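Lykkegaard Dinner Plates, Set of Four: A Long Review After a Year of Suppers

I should say up front that I didn't set out to become a person with opinions about plates. For most of my married life we ate off whatever had survived: a few from my mother-in-law, a few from the outlet store two towns over, one with a rooster on it that I will defend to the end. Then last summer my neighbor Matilde Neves had us over for grilled fish, and she served it on these wide, low-rimmed Lykkegaard plates, and I spent the whole meal turning mine around under my dinner like a kid with a new toy. I ordered a set of four when we got home. Three months later I ordered four more, so you can probably guess where this review is headed, but I do have some complaints and I'll get to them.

What You Get

Four stoneware dinner plates in a plain brown box, with a sheet of molded pulp between each one. All mine came in one piece, both times. The color I chose is called Oat, and it's a soft off-white with a bit of speckle. There's also a dark green and a gray. I've seen the green at Matilde's and it's lovely, but spaghetti looks a little gloomy on it if you ask me.

The foot ring on the bottom is unglazed, and on the first set it was gritty enough that I was nervous about my table. I rubbed each one with a bit of fine sandpaper, wet, over the sink, and that took care of it in a couple of minutes. The second set came smooth. Maybe somebody complained before I did!

Size and Shape

They are big. Please measure your cabinet before you order, because I didn't, and my upper cabinet door would not close until my husband moved the shelf pins and took out the little rubber bumper. They fit in my dishwasher's bottom rack if I put them in the back row and leave a space between each one, so in practice I run it a bit more often than I used to.

The rim is what sold me. It's low and it curves up just enough to stop gravy, peas and small children's corn from wandering off. You can push the last bit of rice against it with a fork and it stays put. My old plates had a wide flat rim that was no use to anybody, and I'd end up chasing things around with a piece of bread (which I still do, but now by choice).

How Food Looks on Them

I'm not a fancy cook and I don't dot sauces. But a plain supper does look nicer with some room around it, and I've caught myself wiping the edge with a towel before I carry things out, which would make my sister laugh. If your counters are pale, as mine are, you may want to think about the color. Oat more or less melts into a white marble top, and the dinner ends up doing all the talking. I like that. Matilde thinks it looks washed out and says that's why she went with the green. 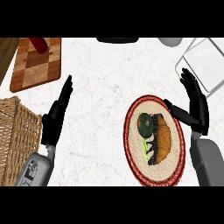 Everyday Wear

We've used these nearly every night for a year. No cracks. One chip, on the underside, from when I knocked a plate against the faucet, and that was my own clumsiness. There are gray knife marks in the middle of the ones we use most. They come off with a paste of baking soda and a damp cloth, and I do that when I think of it — so, before company.

They do get hot in the microwave. Hotter than I'd like. The food will be lukewarm and the plate will make you jump, so keep a mitt handy. I wrote to Lykkegaard about it and got a kind note back from Rokeya Siriwardena in customer service, who told me to heat things in shorter bursts and let the plate rest in between. It helps a little. For leftovers I mostly reach for a bowl now.

Compared With the Kitance Plates

My brother-in-law Ottó Oláh has the Kitance set, and he was good enough to trade me two of his for two of mine for a couple of weeks. The Kitance plates are lighter and they stack lower, and if you have sore wrists I'd honestly point you that way. But the glaze is shiny and shows every fork scratch, and the rim is almost flat, so we were right back to chasing peas. Ottó kept asking if he could hang on to the Lykkegaards a little longer. I said no.

Who Should Buy Them

If you have deep shelves and you eat at the table most nights, I think you'll be very happy. If your kitchen is tiny, or you carry a tall stack with one hand the way my son does, look at the smaller lunch plate first. It has the same rim and my cabinet door would have closed on it without any fuss.

I'm giving them four stars out of five, with the last one held back for the microwave business. The matching soup bowls are on my list for the fall, and the rooster plate is staying right where it is.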